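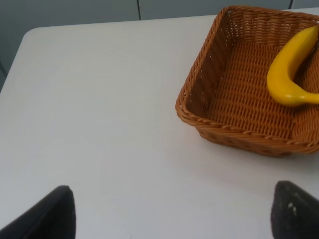 Gripper bench FAQ

I get a lot of the same questions by email since I started posting my gripper comparisons, so I finally put the answers on one page. If yours isn't in here, write to me and I'll probably add it (slowly, I have a day job!).

Which grippers are you comparing?

Two at the moment. One is the Frimpong parallel gripper, the plain one with the short stroke, and the other is the Firkero wide-opening model. Both bolt onto the same arm with the same adapter plate, so I can swap them in the time it takes my coffee to brew. I had a third one on loan for a while but it went back before I got enough runs out of it, and I don't like posting half a result.

Why a banana and a basket?

I love this pair. A banana is curved, it's smooth, and it never lies quite the way you'd like it to, so the fingers have to come in at a decent angle or it rolls. Lying against the side of a wicker basket it gets harder again, with one finger having to squeeze down between the fruit and the weave. The low sides help a lot. I tried a deep bowl first and spent an entire evening bumping the rim.

Doesn't the basket slide around?

Oh yes. The white tabletop is pretty smooth and a basket weighs next to nothing. With the Frimpong I could push it halfway across the table without noticing until I watched the video back. I now put a dab of reusable putty under it for scored runs and leave it loose for practice, and I write down which is which.

How many tries does each gripper get?

100 per gripper, in blocks of 20. After each block I take a break, check the screws and wipe the fingers. I used to do it all in one go and my driving got so sloppy by the end that I was really measuring how tired I was.

You drive it by hand? I thought it was automatic.

By hand for now, yes, with a controller. I want to know what the gripper can do before I let any software loose on it. Brestness, the scripted version I'm building, can do the approach and the close, but it's not good at deciding when to give up. More on that when it deserves its own page.

Why put the camera on the wrist?

I went back and forth on this one for months. An overhead camera gives you a lovely view of the basket right up to the moment the hand covers it, and then you're guessing. From the wrist I get both fingertips at the bottom of the picture the whole way in, so I can line the gap up with whatever I'm after. The price is that you lose the big picture. Get a bit off to one side and your target is half out of view, and you have to back up and swing over before you can go down. Beginners hate that. I did too, and now I can't drive without it.

Do black fingers make a difference?

More than I expected! Black tips on a white table are dead easy to see, for me and for the edge detection. I tried light gray covers once and kept losing track of where the ends were. The speckles and scuffs don't seem to bother anything.

So which one is better?

Depends what you're picking up, sorry. For the banana in the basket I'd take the Firkero, mostly for the opening width, as I can be a bit off and still get around the thing. For small stuff on a flat table the Frimpong is quicker and closes more evenly. If I could only keep one it would be the Firkero, but ask me again in May.

What did all this cost?

The arm was second hand, from a shop in Weston that was clearing out its back room, and I paid 700 for it with the power supply. The camera was 34. I'm leaving the grippers out because the prices have moved since I bought mine and I'd only be sending you off with the wrong number.

Can I use your settings?

Please do. Start with the closing force lower than you think you need and work up. Too much force and a smooth, curved thing pops right out of the fingers, and you'll be looking for it under the desk. Approach speed matters less than people say, at least by hand.

Will you test suction cups?

Maybe later in the year. I have a pump, I don't have the fittings, and I'm not sure how a cup would like that curve.

Can I send you a gripper to try?

Yes, if you're happy to wait and happy for me to post the bad runs along with the good ones. Include the mounting drawing, please. I've had one arrive without it and making the adapter took me longer than the testing did.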